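Workplace Help > Automation and Your Job > Being asked to train the machine

Asked to demonstrate my own job for the automation people. What should I get in writing?
Posted by Noelia Arroyo, Aug 13, 2022

I work for Urquijo, a plant care contractor. We look after greenery in offices, lobbies and one dentist who owns more ferns than chairs. I've been on the repotting and grooming side long enough that I no longer see a plant in a waiting room, I see a list of chores.

Management has signed up with an outfit called Planoteck to automate the bench work. That means picking up a small pot, turning it, checking it, wiping the leaves, putting it back down. My part is to spend half of each shift doing these things with gloves on and markers on the backs of my hands, so that the movements get recorded. The other half of the shift I do my regular job, which has not been cut in half to match.

I don't object to the idea. My wrists would be happy never to lift another pothos. What bothers me is that the whole thing was announced as "an exciting chance to contribute," and every time a manager has used the word exciting in my hearing, somebody's hours changed. They want 300 recordings from me by December. No mention of pay, no mention of what happens to the four of us on the bench after December, and the form I was handed is mostly about not stealing the gloves.

I'd like to hear from people who have been through this. Do I ask for more money? Do I ask who keeps the recordings? Am I being a pain?

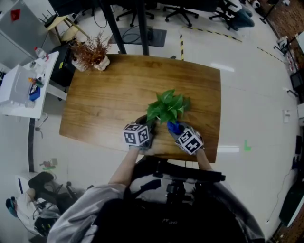 Do I still get paid my normal rate for hours spent demonstrating tasks?

Hours spent demonstrating at your employer's request should be treated as working hours, at your normal rate or better, and you should get that confirmed in an email before you start.

I put that one on its own because it's what my coworkers keep asking me, and it's the only part our HR person has answered. The rest she is "circling back" on. She has been circling for a while now and must be dizzy.

Marcelino Sepúlveda
Top contributor

You're not being a pain. You're being asked to do a second job with a nicer name, and it's reasonable to ask what the terms are.

We went through this at Senderent, where I packed and labeled returns. Same general setup: gloves, markers, a polite young man who wanted me to do it again but slower. A few things I'd push for, from experience.

Get the demonstration hours taken out of your regular target. This matters more than the money. For the first couple of weeks I was expected to pack my full count and also be a movie star in the mornings, and my numbers looked terrible. At review time no one remembered why. Ask your supervisor to put the reduced target in writing, with the start date and the end date.

Ask what is recorded. Hands only? Your face, your voice? If there's sound, I'd want to know before I gave my opinion of the schedule, which I did, at length. Ask who holds the recordings, whether they can be sold on to another company, and whether they can be used to measure your speed. That last one is where people get hurt. A recording made to teach a machine should not turn up later in your performance file.

Ask about after. They may not know, and "we don't know yet" is an answer you can live with if they'll put a date on when they will. What I got was two weeks of training on clearing jams and resetting the line, and a small raise that I had to bring up myself. Of the people I packed with, some moved over with me and some took other work in the building. One left and is much happier, and she tells us so regularly.

As for what changes day to day: the lifting went away and the walking arrived. I used to stand in one place and think about lunch. Now I go from one stopped machine to the next and think about lunch in shorter pieces. My back is better. My patience is not. The machine is very good with boxes that look like boxes, and everything else comes to me, so the easy work is gone and what's left is a full shift of the odd stuff. Nobody had priced that in, and I'd ask for it to be discussed, since a job made up only of the hard cases is a harder job.

On pay, I asked for a flat bonus when the recordings were done. They said no, then offered around $500. So ask.

Maite Nieto

just sign it. if they want to automate it they will do it with or without you and then you look difficult. my brother in law did it, got free lunch

Raíssa Barbosa

I'm on the other side of this, sort of. I run the floor at Plarnach and was the manager who had to say "exciting." I apologize on behalf of my kind.

I don't agree with Maite. Whoever does the demonstrations has more pull than they think, at least until the recordings are finished. The people building the system need someone who knows what they're doing. When I stood in for a missing worker one afternoon, my recordings were thrown out and I was thanked very gently. Somebody who can tell from the feel of the pot whether a plant wants water is hard to swap out for me.

So have the conversation before you start. Keep it short and put it in an email. I'd send these:

Which hours are demonstration hours, and what comes off my regular workload?
What is being recorded, who keeps it, and can it be used in my review?
What will my job be once the system is running, and when will I be told?
Is there training for it, on paid time?

Ask for breaks too. Doing a familiar thing slowly and the same way each time is more tiring than doing it fast and sloppy, and my crew were worn out by it in a way I hadn't planned for. We ended up rotating people every hour, and the grumbling dropped to its usual level.

If you're covered by a union agreement, take the form to your rep before you sign. If you're not, local rules on recording employees vary a lot, so it's worth a call to your labor office.

Comment from Noelia Arroyo

Thank you, Marcelino and Raíssa. I sent the four points more or less word for word. My manager replied that these were "great questions" and has scheduled a meeting. Maite, there is no free lunch, I checked.

Comment from Olaia Montes

Following this, we start on the same thing next month (hotel laundry, folding). Noelia, could you post what they say about the review part? Our form has a line about "quality metrics" and I can't tell whose quality it means.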